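We use cookies to remember your preferences. Accept | Manage settings

How to wash a calligraphy brush and hang it up properly

Most brushes die of neglect in a jam jar. Mine did, for two years, point down in grey water, until Bjarke Vestergaard looked into the jar during his August class and asked whether they were being punished.

You need cool water, a shallow saucer, kitchen paper and something to hang the brushes from.

1. Rinse straight away. Ink waits for no kettle. Hold the brush under a gentle tap, point down, and let the water run through the hair.

2. Press, don't scrub. Lay the hair in the saucer and squeeze it from the ferrule towards the tip with finger and thumb. Change the water until it stays clear. It will look clear well before it is, so do it once more and resent it.

3. Skip the soap. Washing-up liquid is for lasagne dishes, and hot water can loosen the glue.

4. Blot and shape. Roll the hair on kitchen paper, then draw it to a point with your fingers. Some people use their lips. Some people have grey lips.

5. Hang it point down by the loop. Water that sits up in the ferrule rots the roots of the hair, and then you find bristles in your best character.

A proper rack makes step five easy. Plain ones do the job, but if you are going to own a piece of furniture for brushes, you may as well have one with a dragon on it.
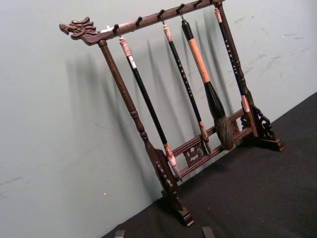
Leave a gap between wet brushes so the tips don't touch, and keep the lot away from radiators and sunny windowsills. Overnight is usually enough for a slim brush. A fat one takes longer, and sulks.

Dust the carving while you wait – a dry, soft paintbrush gets into the scrolls far better than a cloth. Use a cheap one, and don't hang it with the others afterwards.

Related
Grinding ink without grinding your teeth
Flattening paper that has other ideas
Choosing your first brush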